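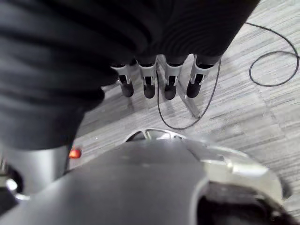
Birneo Snack Words

A word list of what people call the things they eat between meals. Version 3, April.

What's in it

342 entries, one per line, tab separated: the word, the region, a plain gloss, and who sent it in. Kamil Hrubý did the first pass from his own notebooks, so anything to do with wafers is covered in more depth than any reader could want. Mhairi Ritchie and Eilidh Innes did the Scottish entries and still disagree on "piece." Both glosses are in the file. Please don't open another issue. 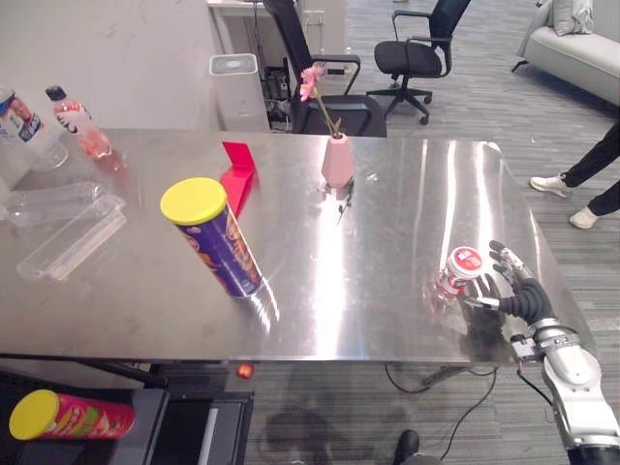 The region column is the weak spot. It records where the sender grew up, or in 20 rows where they live now, and we didn't keep track of which rows those are. Treat it as gossip.

Known problems

117 entries have only one sender. Some of those may be one family's private joke - "flumpet" is under suspicion.
Spelling follows the sender, including the senders who can't spell.
Crisps and chips are kept apart by a tag, snack_chip, which Fraser Imrie named and has since disowned.

Use

Free for anything, with credit to Kitden. Corrections go to Ekkachai Khamphan, who reads them in batches and replies to the short ones.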